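## 4. Connecting the Gebru battery maintainer for winter storage

If your car is going to sit for a good while, say from December until the roads are clear of salt again, the battery is the part that will suffer most, and the Gebru maintainer was made for exactly that. Please read this section all the way through once before you pick up a wrench (it isn't long, and the steps do depend on one another!). These instructions are for 12-volt batteries only.

### Before you start

Park the car where it is going to stay, with the handbrake off and the wheels chocked, and let the engine cool down. Take the key out and keep it in your pocket, well away from the car if it has keyless entry, so the electronics can go to sleep properly.

**Caution:** A charging battery can give off gas. Keep the garage aired, and please don't smoke or use a grinder nearby.

### Fitting the ring terminals

1. Open the hood and find the battery. On some cars it lives in the trunk, so look in your owner's handbook if you don't see it.
2. Check that the maintainer is unplugged from the wall.
3. Loosen the nut on the positive clamp and slip the red ring terminal over the bolt. Tighten the nut until it is snug.
4. Fit the black ring terminal to a bare metal point on the body or engine, away from the battery. Many cars have a ground stud marked in the handbook.
5. Lead the cable along the inner fender, clear of the fan and the belts, and secure it with the 2 cable ties in the bag.
6. Push the rubber cap over the plug whenever it isn't in use.

The ring terminals can stay on the car all year round. When spring comes you simply pull the plug, cap it and drive away, which is a real pleasure after a long winter.
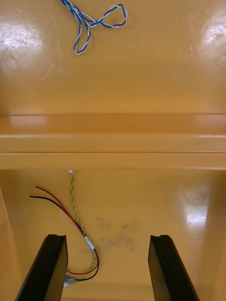
*Glossy finish in mustard yellow to warm orange.*

### Choosing a mode

7. Join the maintainer to the car lead, and only then plug it into the wall.
8. Press MODE until the light sits beside your type of battery. If the label says AGM, choose AGM. For an ordinary wet battery, choose STD.
9. Wait for the green light. A battery that has been neglected may need the whole night, so do be patient with it.

| Light | Meaning |
|---|---|
| Amber, steady | Charging |
| Green, steady | Full, maintaining |
| Red, blinking | Leads reversed or poor contact |
| Red, steady | Battery voltage too low to start |

**Note:** If the red light blinks, unplug from the wall first, then check both rings. Paint under the black ring is the usual culprit, and a few rubs with sandpaper will generally cure it.

### Looking in on it now and then

The maintainer may be left connected all winter, but we do like to stop by every couple of weeks, feel that the case is no more than warm and see that mice haven't taken an interest in the cable. The fuse in the red lead is a 4-amp blade type. Replace it only with the same rating.

Section revised by Berhanu Demissie, 2021-01-15. Tire care during storage is covered in section 6.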